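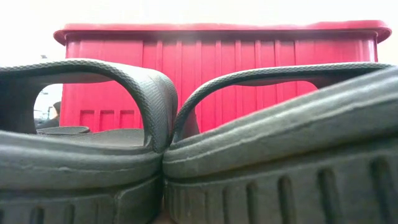 Our unit in Statville has a rule that outdoor shoes stay at the door, so we have many pairs of house slides for the people who come in. I want to keep them in one plastic bin, and my question is how to put them in so the soles do not dirty the footbeds. They are thick slides with grooves cut in the side of the sole, and these grooves keep dust very well. The footbed edge on the right one already has small creases and wear marks, so I also do not want to press them under a heavy pile. Do you put them flat, standing, or in pairs sole to sole?
Posted by VlastaLeka

Sole to sole, always. Hold the pair together, put it on its side, next pair beside it. The footbeds touch only footbeds. At the swimming club we did this for years.
Posted by grirley_kate

I do not agree with sole to sole. Slides with a high strap do not stay on their side, they roll and after a week it is a salad. Toe down, standing, like books. You take one by the heel and the others stay where they are.
Posted by Bastos50

Books need a full shelf, Bastos. Take three pairs out and your row falls over.
Posted by grirley_kate

So put a piece of cardboard at the end. It costs nothing.
Posted by Bastos50

Before you choose how to pack, where will the bin live? If it is on a concrete floor I would lift it a little, otherwise all the sweepings go under it.
Posted by Capucine Courtois

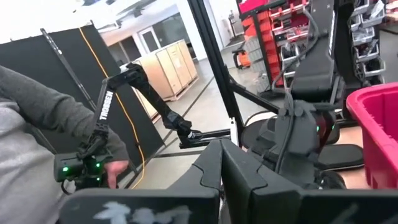 Capucine, the place is my second problem, because the landlord does not permit us to screw shelves to the walls. The floor is gray concrete, as you guessed. The wooden crates at the back, by the white wall, stand on low pallets, and I thought to put the shoe bin in the same way, on a small pallet of its own. Near the white door would be practical for guests, but I am afraid it will block the way.
Posted by VlastaLeka

Not near the door! People stop there, they take off shoes, they stand on one leg. Leave over 50 cm free on the side where the door opens, and put the bin after that. The pallet is a good idea, but check that the bin does not hang over the edge.
Posted by Capucine Courtois

For guests I would not use a bin at all. A low open rack from Nesley, and they see the sizes immediately.
Posted by tom_in_april

A rack collects dust on every footbed. She asked about dust.
Posted by Bastos50

A bin without a lid collects it too, no?
Posted by tom_in_april

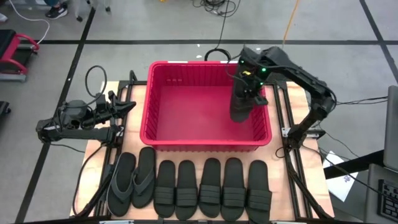
Thank you for the many answers, I will stay with the bin and decide only about the packing. It is the big red one with ribbed walls and a flat bottom, and the shoes are in a row on the wood table in front of it, so I can choose what goes in first. The black slide over the right side has its rounded end down, so Bastos gets the first try. The far rim has two small white label strips, and I think I will write the sizes on a larger tape at the front, where people will look. About a lid, I will ask in the shop if they sell it separately.
Posted by VlastaLeka

Good. Cardboard at the end of the row, do not forget.
Posted by Bastos50

With those straps I still say sole to sole, but try it and write to us in a month. Also wipe the grooves with an old toothbrush before they go in, a cloth does not reach inside.
Posted by grirley_kate

Vlasta, does the red bin have handles? If you want to carry it to the pallet with all the shoes inside, you will need a second person or you load it there.
Posted by Capucine Courtois

I will load it there. The toothbrush I have.
Posted by VlastaLeka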